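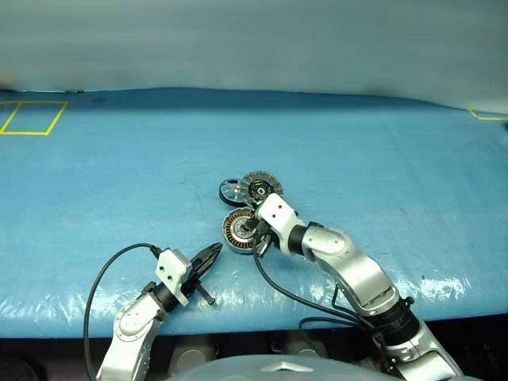 ¿Qué formato debe tener el manuscrito antes de subirlo a Lutano?

Un único archivo DOCX o ODT, con los títulos de capítulo marcados con el estilo Título 1 y sin saltos de línea manuales entre párrafos. Los PDF se admiten solo para la cubierta.

4. Preparar e importar el manuscrito

Esta sección explica cómo pasar un texto terminado a Lutano y dejarlo listo para la maquetación. Se da por hecho que ya tiene una cuenta activa y un proyecto creado (sección 3).

4.1 Limpieza del archivo

1. Abra el manuscrito en su procesador de textos y guarde una copia con otro nombre.
2. Acepte o rechace todos los cambios pendientes y borre los comentarios. Lutano importa los comentarios como notas al pie.
3. Sustituya las tabulaciones de inicio de párrafo por una sangría de primera línea.
4. Elimine los encabezados, los pies y la numeración de páginas.
5. Compruebe los diálogos. La raya debe ser siempre el mismo carácter; si ha mezclado guiones y rayas, unifíquelos con Buscar y reemplazar.

Nota: los asteriscos centrados se reconocen como separador de escena. Una línea en blanco suelta se pierde al importar.

4.2 Importación

1. En el panel del proyecto, pulse Texto > Importar.
2. Seleccione el archivo y espere a que aparezca la lista de capítulos.
3. Revise la lista. Si falta un capítulo, cancele, corrija el estilo del título en el original y vuelva a importar.
4. Indique qué partes son preliminares (dedicatoria, cita, índice) y cuáles son finales (agradecimientos, nota del autor).
5. Pulse Confirmar.

PRECAUCIÓN: una segunda importación reemplaza el texto completo, incluidas las correcciones hechas en el editor de Lutano. Exporte antes una copia desde Texto > Exportar.

4.3 Elección de plantilla

Para narrativa hay dos plantillas de serie:

Courtois – caja amplia, letra de 11 puntos, capítulos siempre en página impar.
Tromitz – caja más estrecha, capítulos seguidos, pensada para relatos y novela corta.

1. Abra Diseño > Plantilla y elija una.
2. Genere la prueba en PDF.
3. Anote el número de páginas. La encuadernación con lomo impreso exige un mínimo de 68; por debajo de esa cifra el lomo sale en blanco.
4. Si el libro tiene menos de 56 páginas, la única opción disponible es la grapada.

Nota: cambiar de plantilla no modifica el texto, pero sí el ancho del lomo. Vuelva a descargar la guía de cubierta cada vez que lo haga.

4.4 Envío a Protusden

Cuando la prueba esté revisada, pulse Enviar a imprenta. Protusden recibe el archivo y responde con una prueba definitiva en un plazo de siete días. Hasta que la apruebe, el proyecto queda bloqueado y solo pueden editarse la sinopsis y las palabras clave. Para desbloquearlo, retire el envío desde la pestaña Estado.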